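# Sorting Small Items onto a Catch-All Tray

Revised 28/10/2024

A flat tray with a raised rim keeps small items together on a table and makes them easy to move in one trip.

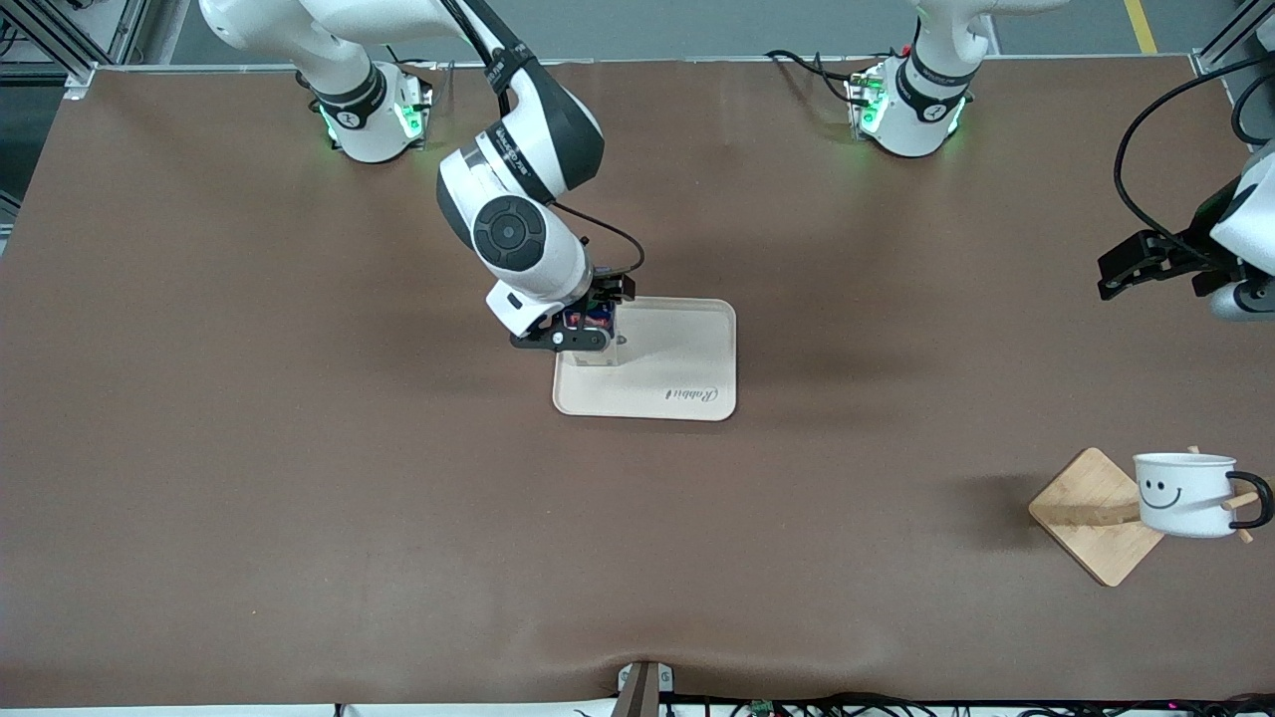

Before sorting, clear the table and lay down a smooth mat large enough to extend past the tray on every side. Residents of the Midtbø building may borrow a mat from Room 226.

## Procedure

1. Set the tray flat on the mat. If it carries a printed word or pattern, turn it so that the print reads correctly from where you will stand.
2. Choose one corner as the starting point. The upper left is recommended for right-handed users.
3. Lower each item over its place and release it close to the surface. Do not slide items across the tray, as this scratches printed finishes.
4. Leave 2 fingers' width between items.
5. Place heavier items near the center and keep tall items away from the rim.

## Moving and Care

Lift the tray with both hands, holding opposite short sides. Do not stack one loaded tray on another.

Wipe the tray with a damp cloth and dry it before returning it to the shelf. Mats should be rolled with the smooth side facing out. Trays with chipped rims may be exchanged at the Homico desk during regular hours.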